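Dry Goods First: Unpacking for a Small Kitchen

By Angharad Mostyn

Most kitchen storage fails at the table, before anything reaches a shelf. Emiliano Rivadeneira, who plans pantries for Briltside, sorts every shop on one surface and gives each item a place by moisture.

Dried chilies go into an open bowl first, for checking. Soft or spotted pods are discarded. The remainder is stored in a lidded jar, away from the stove. A 700 ml jar takes a household's supply for one season.
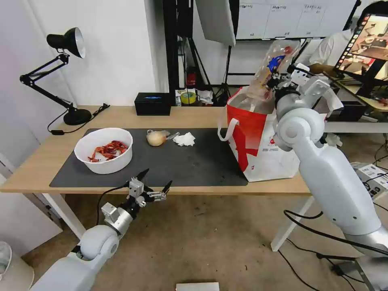
Dried red chilies in a white bowl, with an onion still partly in its plastic and a bottle at the mouth of the shopping bag.

Onions need air. Remove all plastic film and keep them in a dark, ventilated drawer, apart from potatoes. Rivadeneira sets his drawers 34 cm deep, with slots in the base.

Bottles are stored upright and low. The bag is folded last, after a check for receipts and loose caps. His own unpacking takes 9 minutes, longer in April when the winter jars are emptied and washed.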